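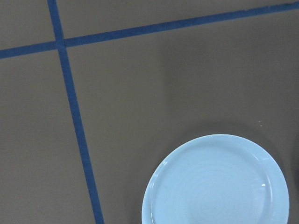
Setting up and looking after the plate cell — your questions

Print this page | E-mail this page

Last updated May 25, 2020

I look after the plate cell here at Womley, and I get asked the same things so often that I've finally written them down. If you're on the Midtbø site your bench may differ a bit, but most of this should still help.

Why is there blue tape all over the work surface?
It's my grid! I use it for putting plates back in roughly the same place between runs, and for talking to people over the phone ("it's missing in the cell under the base" is a lot quicker than reading out coordinates). It doesn't have to be square. The arm doesn't read the tape, so a wonky line does no harm at all.

The tape is peeling. Do I need to redo the lot?
No, just the bad strip. Pull it up slowly, especially over paper, and press the new bit down with a cloth. Ragged ends can wait until the next clean, but anything lifting enough to catch a fingertip should come off straight away.

How often should I clean the surface?
Before every session. Crumbs are a pest — a plate sitting on one will rock when the gripper closes. I use a soft brush, then a barely damp cloth on the hard surface only. Never the damp cloth on the brown paper, it cockles.

The gripper keeps missing the rim. What should I look at first?
Start with height. Go to the Altus menu, load position 26 and jog down slowly by hand until the fingertips are level with the rim.
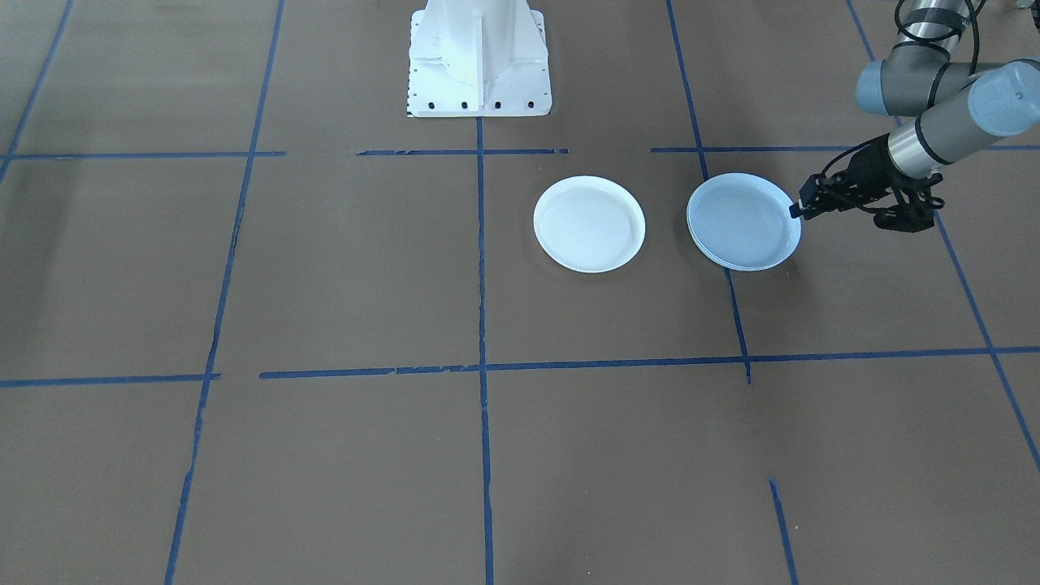
If they touch the paper before they get to the plate, your height offset is out. Mine is set to 238 and hasn't moved since October, but please don't copy my number, measure your own. Then try a grip at the lowest force and see if the plate stays flat.

It picks up two plates at once!
Check for a stack before you blame the arm (I've lost a whole morning to this). Thin plates cling together and the pair is easy to miss from above.

What about the cables?
Run the arm through its full reach at slow speed and watch the loops near the wrist. They want some slack, but they shouldn't drag over the plates. Re-tie with the power off, please.

I've got fault 2727. Help?
That's the Grudiveo controller losing its home position. Clear the area, restart and home one arm at a time, never both together. Controllers from 2012 need the key turned as well — I always forget that bit.

Can I move the base?
I'd rather you didn't! If you must, allow an afternoon for setting all the positions again.

Print this page | E-mail this page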